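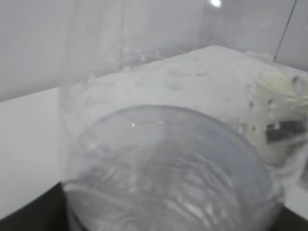
Wrist view, clear container in front, white stuff behind. Blur is as recorded.

August, notebook 4, chores bench

Kasun Liyanage asked over lunch if the machines can do the kitchen yet. I said I would write him a proper answer and then spent the afternoon on one container and one cup, so he may draw his own conclusions.

Clear plastic first. I have complained about clear plastic in every notebook since Nurnbridge and see no reason to stop. To the wrist camera the wall of a clear vessel is a seam, a few smudges and a highlight, with whatever is behind it bent into ripples. The segmenter we got from Parkgate likes to outline the ripples. Put white crumpled stuff behind it, on a white table, against a white wall, and you have built a very good test of patience. A person would reach out and bump the thing with a knuckle. Our arms are not supposed to bump things with anything.

Zakharchenko's note from last month says to train through it, and offers 4,000 more grasps as a starting figure. Fine. I would also like to try a strip of tape on the plastic, which he considers cheating. My mother puts tape on her glass door so guests don't walk into it, and they are fully trained.

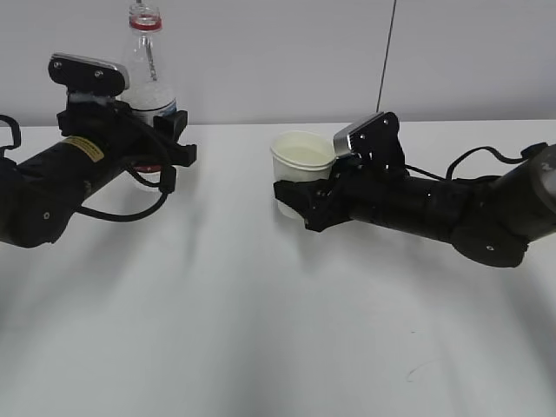

Both arms loaded: bottle left, paper cup right. Cup still empty at 3 p.m.

The target chore is pouring, or the polite beginnings of it: hold bottle, hold cup, bring them together, don't embarrass us. A bottle is easy to love. It has a colored cap and a label, and it forgives a firm grip. A paper cup forgives very little. Too much force and the rim goes oval, too little and it slides down through the fingers when the wrist tilts. Romus had the grip limit at 9 in the old config; I want to start at 3 and creep up.

The cap is its own chore and I am not scheduling it before fall. With one hand on the bottle and the other on the cup, we are out of hands — a problem my kids solve with their teeth.

For Kasun, then: it can hold your drink. Opening it, pouring it, wiping up after it and putting the cup in the trash are four separate projects, and we have funding for one and a half.

To do:
- tape test on the clear container, do not tell Z. until there are numbers
- rerun the cup at grip 3, then 4
- slow the wrist approach, the front edge smears badly
- check slack in the cable loops before anyone asks for a full wrist turn
- buy more paper cups, the office wants theirs back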